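Turnstead House Linen and Laundry Guide
Section 4: Folding Clothes on the Bed

Read Section 3 (Stripping and Remaking) first. If you skipped it, the bed is probably still wearing last week's sheets, and you are about to put clean clothes on them.

4.1 Why the bed

Every guest room at Turnstead has a folding table listed on its inventory. Most of those tables now live under printers. The bed is bigger, softer, and the right height for anyone who doesn't mind leaning a little, so this section assumes you'll use it.

You need:
- one made bed, bottom sheet pulled smooth
- one clean garment
- both hands

The instructions are written for a long-sleeved top, on the grounds that a person who can fold one of those can fold nearly anything except a fitted sheet (see Section 6, and lower your hopes).

4.2 Getting the garment out of its lump

1. Lift the garment clear of the basket. Take it by whatever part offers itself.

2. Hold it up over the bed and let it hang. Gravity does a fair share of the untwisting and doesn't charge.

3. Look for a hem. Anything with a straight stitched edge will do for now. Sleeves are impostors and will present themselves first.

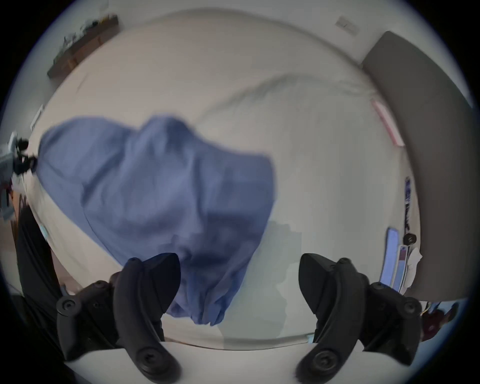 Magnus Cowie would like it recorded that he starts from the collar, always has, and that hunting for the hem first adds a step for no gain. The collar method is permitted. It works well on shirts with a stiff collar and badly on anything that has been washed 70 times and has stopped having opinions about its own shape.

4. Give the garment one firm shake, away from your face. Buttons travel.

5. Lower it onto the sheet and let go.

Note: If one sleeve is inside out, fix it now. It will not fix itself in the drawer. Reach in through the cuff, take hold of the far end, and pull back toward you.

Caution: Do not fold anything damp. Press the back of your hand to the thickest part, usually the collar or a doubled seam. If it feels cool, hang it up and go do something else. Damp cotton folded into a closed drawer acquires a smell which the previous edition of this guide called "characterful" and which this one does not.

4.3 Pulling it flat

6. Turn the garment so that one long edge runs along the side of the bed you're standing on.

7. Take one corner in each hand. A good pinch beats a fistful, although a fistful is what most of us end up with.

8. Draw your hands apart until the edge is straight. Stop there. You are straightening a top, and the mattress is not the other team.
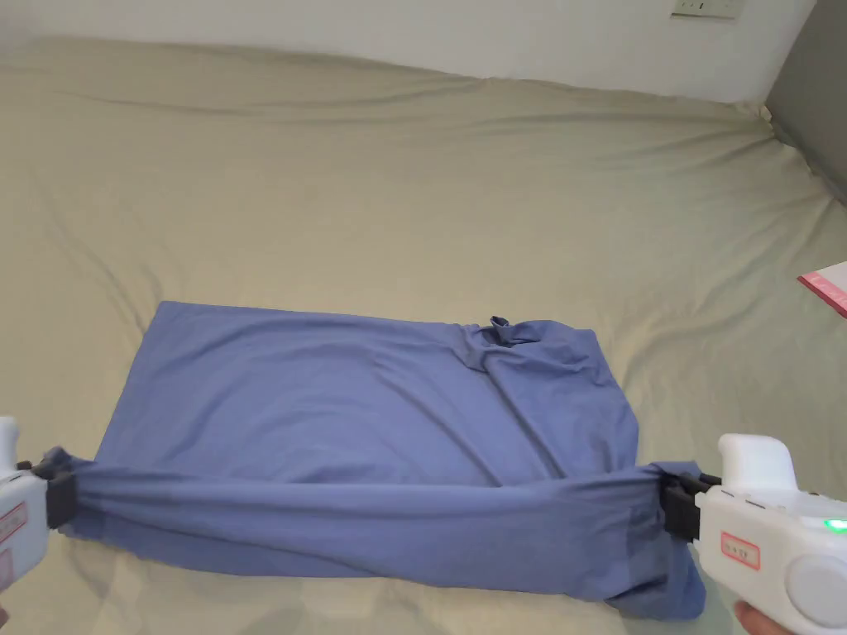
Turnstead House Linen and Laundry Guide, page 34

9. Keep the tension on and lower the edge to the sheet. Let go of both corners together. Releasing one early puts a diagonal wrinkle through the whole thing, and you'll be back at step 7.

10. Smooth from the middle outward with the flat of your hand. Collars and cuffs that have rolled up on themselves should be unrolled now, before they get pressed that way under the weight of the pile.

11. Lay the sleeves straight out to the sides. If there isn't room, you have put it down too close to the pillows.

Note: Knit fabrics stretch. Pull a knit hard enough and the folded result will fit somebody taller. Shufen Fu keeps a cardigan in the staff room as evidence.

4.4 If the bed is already made up

Sometimes you'll be folding on top of a duvet. This is slower. A duvet is a hill with ambitions, and whatever you lay on it will follow the slope and end up somewhere near the floor.

12. Press the air out of the duvet first, working from the center toward the foot.

13. Drape the piece across the duvet with the bulk of the cloth on the far side, where its weight will hold it, and bring the hemmed end toward you.

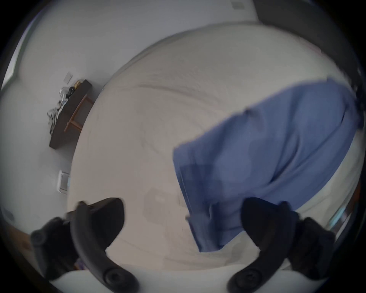
14. Work from that hemmed end. Straighten it, pin it lightly with your forearm, and smooth away from yourself. On a duvet the cloth creeps, so smooth in short strokes and check the hem between them.

15. If it slides off twice, fold the duvet back and use the bottom sheet. Chunhua Lu holds out for a third try. This is a matter of temperament.

Caution: Keep dark new cottons off pale duvet covers until they have been through the wash at least twice on their own. The replacement form for a cover is Form 851, it is long, and it asks what you were thinking in a box two lines high.

4.5 The fold itself

16. Bring the left side in to the center line, sleeve and all.

17. Fold the sleeve back down so it lies along the body. It should stay inside the edge you've just made.

18. Do the same on the right.

19. Fold the bottom up to the middle, then up again to the collar.

20. Turn it over. If it looks like a rectangle, stop touching it.

If it looks like something else, take hold of the hem, open it out across the near side of the bed, and begin again from step 6. A refold goes faster than the first attempt, mainly because standards have dropped.
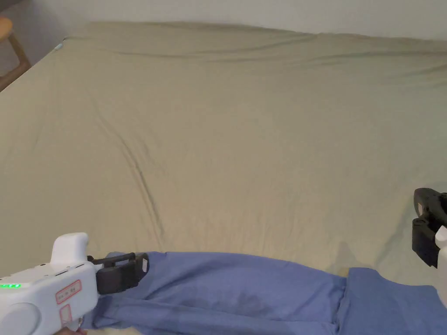

Do I have to iron it before I fold it?
Only shirts on the pressing list in Appendix B need the iron. Everything else gets smoothed by hand and put away.

4.6 Putting away

21. Stack with the folded edge facing out. Heaviest at the bottom.

22. Leave a hand's width between the top of the pile and the drawer above. Ruoxi Cheng's drawer in Room 435 is not the model to follow, as anyone who has tried to open it will confirm.

23. Straighten the bed before you leave the room. It did most of the work.

Section revised 28/10/2023. Corrections to Shaohua Mao in the linen room, preferably in writing and preferably not about step 3.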